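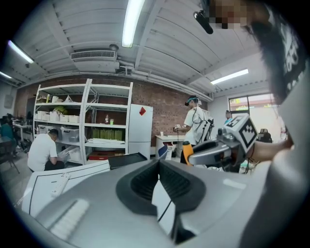 Section 4. Preparing a room for chore trials

4.1 Purpose of this section

This section explains how to set up a room in which the Dasenel system is to be taught, and later tested on, ordinary household and shop-floor chores. It applies to the hand-held gripper and to the arm-mounted version. Sites that have completed the acceptance checks in Section 3 may begin here.

Before any equipment is unpacked, the person responsible for the site should read 4.2 in full. Most requests for support received by the service desk come from sites that expected more of the system than it can presently do.

4.2 What the system can and cannot be expected to do

The Dasenel system can pick up, carry and set down light objects of a firm shape, provided that it has been taught with similar objects in a similar room. Typical chores within its present ability are moving storage boxes from one shelf to another, placing bottles and cups on a table, and returning small tools to a tray.

The following chores remain unreliable and must be attended throughout:

Opening and closing refrigerator doors.
Removing tight lids from plastic bins.
Folding clothes, towels or bags.
Reaching into the back of a low shelf.
Handling cables or anything attached to a cable.

The following chores must not be attempted: any work with hot liquids, knives, glass under load, mains electricity or medicines; any lifting of a person or animal; any work on a ladder or step.

A chore that succeeds in one room may fail in the next. A change of shelf height, lighting or container is often enough to cause this. Results obtained at one site should not be quoted as a measure of what will be achieved at another.

Note: The Plastine planning software will accept a request for an unreliable chore and will display a warning. The warning does not stop the task. The supervisor must decide whether to proceed.

4.3 Choosing and clearing the room

1. Select a room with a level floor and a ceiling on which nothing hangs low enough to be struck by a raised arm.

2. Mark out a working area. Place the shelving, table or appliance to be used within this area, in the position it would normally occupy. Do not arrange furniture specially to suit the system, as the results will be of little use afterwards.

3. Fix tall shelving to the wall. Load heavier boxes on the lower shelves.

4. Leave everyday items in place where it is safe to do so. A shelf that holds only the object under test does not resemble a shelf in a home or a store room.

5. Move chairs with castors outside the working area, or lock them.

6. Agree with everyone using the room where they may walk and sit. Other work may continue at desks and benches outside the marked area during hand-held sessions. During arm-mounted sessions only the supervisor and one assistant may remain.

Caution: Persons crouching at low shelves may not be seen by the operator. Call out before crouching and again before standing.

4.4 Lighting

1. Switch on all ceiling lights and allow them to reach full brightness.

2. If the room has a window, fit a blind or note the state of the daylight in the session record. Strong light from one side is a common cause of missed grasps.

3. Replace any tube that flickers before work begins. Do not work round it.

4. Keep the lighting unchanged for the whole session. If a light must be switched on or off, end the session and start a new one.

4.5 Preparing the hand-held gripper

1. Check that the gripper body is clean and that the handle is secure.

2. Inspect each printed marker. The black pattern must be sharp, flat and free of scratches. Replace a marker that is lifting at the corners.

3. Open and close the gripper 19 times without a load. The movement should be even. If it catches, follow the cleaning procedure in Section 7.

4. Wipe the camera lens with the dry cloth supplied.

5. Ask the operator to hold the gripper at chest height and turn slowly through a full circle. Confirm in Plastine that the position is held throughout.

6. Where the operator wears a head-mounted unit, secure its cables to the clothing before walking. Cables must not hang below the knee.

Caution: Do not carry the gripper by its marker or by its camera mount.

4.6 Recording a chore

1. State the chore in plain words in the session record, for example "move the box from the second shelf to the table".

2. Perform the chore at an ordinary pace. Hurried demonstrations teach hurried movements.

3. Repeat it from several starting positions. The Macedo training set supplied with the system contains 3632 recordings, of which 1442 concern shelves and storage boxes. Local recordings are added to this set and do not replace it.

4. Keep failed attempts and mark them as failed. Do not delete them.

5. Stop for a rest when the operator's wrist becomes tired. Each operator should work for no longer than around 2 hours in a day.

4.7 Judging the result

A chore is to be counted as done only if a member of the household or shop staff would not need to do any part of it again. A box left overhanging the shelf is a failure, even where the system reports success. So is a bottle set down in the right place after being dropped.

Supervisors should also record the time taken, including all resets and all help given by hand. At present most chores within the system's ability take longer than they would if done by a person. Sites considering the system as a means of saving labour should take account of this before committing funds or changing staff duties.

If a chore fails repeatedly, check the lighting, the markers and the position of the furniture, in that order. If no fault is found, send the session record to the Mikska service desk. Do not alter the grip force settings unless the desk has asked for this in writing.

4.8 Closing the session

1. Return the gripper to its case with the jaws open.

2. Disconnect and coil all cables.

3. Return boxes, cups and other items to their usual places by hand.

4. Save the session record and check that it can be opened.

5. Remove floor markings if the room is used by the public.

This section was last revised on June 2, 2024 and replaces the version issued in January. Instructions for arm-mounted operation are given in Section 5.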